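Lab Robots and House Rules: What I Learned Writing a Safety Checklist for Nondero
Project report, Automation Practice module

Why I picked this

My project started with an argument. Our lab group shares Nondero, a two-armed robot with hands, and every person who used it had their own idea of what "ready to run" meant. Some people walked the whole room first. Some people (me, I'm sorry to say) looked at the screen, saw green, and pressed go. So instead of building another demo, I asked if I could spend the term writing one set of working rules that we would all sign up to, and then testing whether people could follow it without wanting to throw it in the trash.

The old rules were a 17-page file called Jitcombe, and it was mostly about the software. The new version is called Pullport and it fits on two sides of paper!

Rules for the floor and the reach area

I did these first because they were the ones we argued about most. Laundry tasks are our main job at the moment, so picture a hand going toward a full basket on a low cabinet, with cables on the carpet nearby and a person standing over by the washing machine. Jitcombe had one line for all of it: "keep area clear." Clear of what? How far out?

Pullport splits it up. Cables get routed behind the robot or along a wall before power goes on. Anyone in the room says out loud where they are standing, and the operator repeats it back. Hardware that isn't part of the task goes against a wall, and if it can't be moved, it goes on the run sheet. I wanted tape lines on the carpet too, but the tape wouldn't stick, so that rule got dropped in week two.
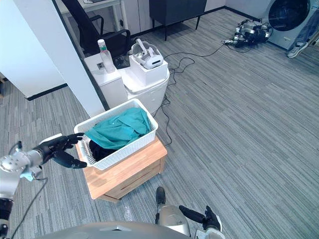

Rules for close work

Close work means anything where a gripper is near a hard object with edges, rims or small parts. I thought this section would be quick and it took me the longest. The trouble is that the operator usually can't see the contact point from where they stand, so the wrist view is all they have, and that view gets crowded fast. A finger can be right up beside a handle with a round rim just over it, and you have to judge a narrow gap from a picture with hardly any depth in it.

What I ended up with is a slow zone. Once the finger is close enough that it fills a big part of the wrist view, speed drops to the lowest setting and stays there until the hand has backed out again.

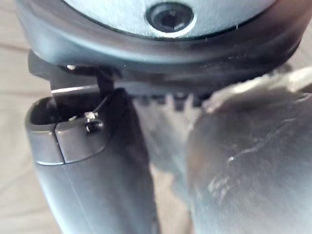

I also added a finger check at the start of each session. Scuffs and scratches on the hard plastic are fine, you just write them down. A split or lifting pad is a stop, and you swap the finger before doing anything else. We had a long talk about whether "lifting" was clear enough, and I ended up drawing a little sketch for the back of the sheet (my drawing is terrible, but people say it helps).

How the testing went

We used Pullport for 91 runs. The operator ticked the sheet and I read through all of them afterward. On 9 sheets the finger check was left blank, nearly always when somebody took over in the middle of a session. My wording said "at the start of each session," and a person taking over didn't think that meant them. Fair enough! It now says "every time the operator changes."

The slow zone was less popular. It makes a run drag, and a couple of people told me so at some length. I kept it in, but I can't prove it prevented anything, and I'd like a proper comparison before I say more than that.

Still to do

The emergency stop section is copied over from Jitcombe almost word for word and needs a rewrite. I'd also like to try the sheet on Fehr, our one-armed setup, where half of the floor rules probably don't make sense as written. The current draft is in the lab binder, filed under 3046, and if you use it please write on it in pen so I can read your notes.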